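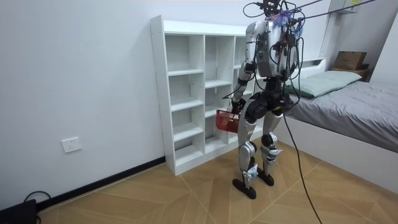 Side camera, bedroom set: robot at the shelf, red basket held low.

Ticket 754, Festine shelf-placing study
Status: open, waiting on Multhorpe
Component: Kanaujia policy, head-camera input

Hello all, and thank you for being so patient with me on this one. I know the ticket has been sitting since December and I did promise a proper write-up!

The short version is that the policy picks the wrong cubby far more often when the whole unit is empty. With a few things already on the shelves it does nicely, but give it bare white compartments and the predicted target drifts, usually one column over. I went back through 433 logged attempts from the Trernildale room (a lot of tea went into that) and the drift shows up in the head view well before the arm starts its reach, so I'm fairly comfortable ruling out the arm controller.
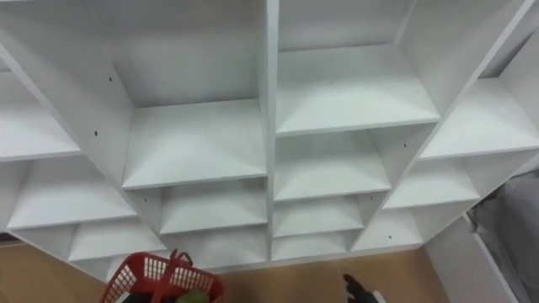 Head view: empty cubbies, basket and gripper at the bottom.

My best guess is that the dividers and back panels are so alike in color that the model has very little to hold on to, and from this steep an angle the lower openings get awfully small.

Tried so far:
Recalibrated the head camera. No change.
Fed the side camera in as a second input. Better on the top row, same as before lower down.
Retrained with random shading on the white panels, 8 runs. The drift went away in 7 of them, and I'd dearly love to know what's different about the other one.

Could someone at Multhorpe rerun that last checkpoint with the original seed and attach the attention maps to this ticket? Please leave the shelf where it is until then, as the calibration depends on it.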